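Home Help Exchange
Home | Topics | Floors and Furniture | Ask | Sign In

Should a wood floor and a wood table be re-oiled in the same season?

We are preparing a maintenance schedule for a residence with a light plank floor throughout the ground level. The dining table is also light wood. Both were finished with Sora matte oil by the previous owner, according to the papers left with the house. The floor covers 600 square feet, and the schedule must fit between other work planned for November.

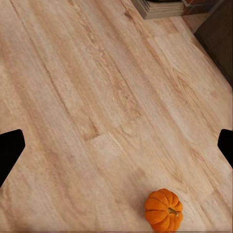 The papers recommend renewal when water no longer beads on the surface. They do not state whether the old oil must be removed first, nor how long a room should remain closed. We would also like to know whether the table may be treated on the same day as the floor. Any guidance from persons who have maintained a similar finish would be appreciated.

Posted by Gronberg Household Office
Friday, September 13, 2024

Ravden Floor Care

Complete removal of the old oil is seldom required. A floor in fair condition needs a thorough cleaning and one thin maintenance coat. The following order is suggested.

1. Vacuum the floor twice, the second time along the length of the boards. Wash with a cleaner intended for oiled wood and allow the floor to dry overnight.

2. Test the oil in a closet or beneath a rug. Inspect the result in daylight the following morning. Pale wood may darken or turn yellow, and a small trial will show this before the whole room is committed.

3. Treat the table separately, at least 2 days before the floor, and wipe off all excess oil with a lint-free cloth. Do not place objects on it until the surface is no longer tacky.

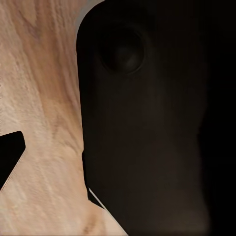
4. Apply the floor oil in narrow sections, working toward the exit. Buff each section before beginning the next. Keep foot traffic off the floor for the period printed on the can.

5. Lay oily cloths flat outdoors to dry, or place them in water in a sealed metal container. They can ignite without a flame if left in a pile.

Rugs should be kept off the floor until the oil has fully cured. Furniture may return sooner if it is lifted into place and fitted with clean felt pads.

gazi_interiors

Agree with the above in general. Our office prefers to do the floor first and the table last, but either order is acceptable. Please confirm that indoor humidity is above 40 percent before work begins. In open rooms it is advisable to finish the whole floor in one session, as a stopping point in the middle may remain visible.

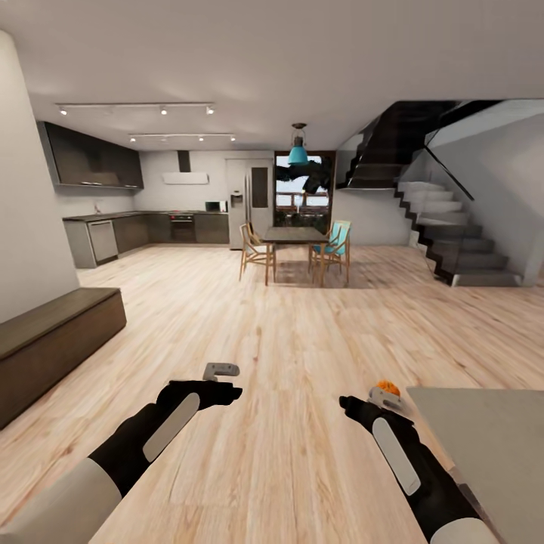 Open-plan kitchen and dining area with pale plank flooring.

oakandash6

Just use soap. We never oil ours and it is fine.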